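Call for participants: clinical coding and terminology training pilot

Caladham Training is looking for non-clinical staff to take part in the pilot of a new short course, Reading the Discharge Summary. The course is meant for people who work with health records every day but have no clinical background: coders in their first post, registry clerks, data managers, audit assistants and research administrators.

The pilot will run in April at our teaching rooms in Marumthorpe. There is no charge to participants. In return, we ask for full attendance and detailed written comments on the material.

What the pilot covers

The course is taught in three modules. The first deals with word roots, prefixes and suffixes, and with abbreviations that carry more than one meaning depending on the specialty. The second covers the structure of a discharge summary, the order in which diagnoses are recorded, and the difference between a presenting complaint and a primary diagnosis. The third is a supervised session in which participants extract and classify items from a set of mock records. All records used in the course have been written for teaching and contain no patient data.

No previous knowledge of anatomy is assumed at any point. 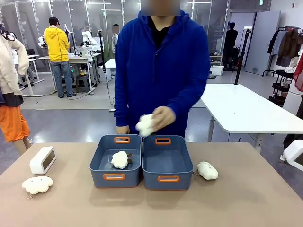 Sorting task with two bins and soft toys.

Who can apply

You should:

be aged 18 or over
work, or be about to start work, with health or social care records in a non-clinical role
have no nursing, medical or allied health qualification
be able to read and write English at the level needed for office work
be able to attend all sessions in person

Applicants who have completed a terminology course in the past 2 years are not eligible for this round, as their results would not be comparable with those of new learners. They may ask to be placed on the list for the advanced course.

What is involved

Participants attend 6 sessions, each starting at 9.30 am and finishing by 12.30 pm. A short written test is given at the start of the first session and again at the end of the last. Test papers are marked under a participant number and individual scores are not passed to employers. Please allow time between sessions for reading and for the comment form, which must be returned before the next session begins.

Reasonable travel costs within the county will be repaid on production of receipts. Tea and coffee are provided. Those who complete the pilot will receive a certificate of attendance and a printed copy of the final course handbook.

Teaching staff

The course was written by Reiko Miyazaki, who will teach the first two modules. Itsuki Nakajima is responsible for the mock records and will lead the supervised session. Questions about course content should be marked for the attention of either tutor.

How to apply

Send a short email to the Caladham course office giving your name, job title, employer and length of time in post. State any access needs, including large print or step-free entry. A letter from your line manager agreeing to your release is required before a place can be confirmed, but need not be sent with the first email.

Places are allocated in order of receipt, subject to a reasonable spread of job roles. Applicants who are not offered a place will be told by email and may ask to be held in reserve.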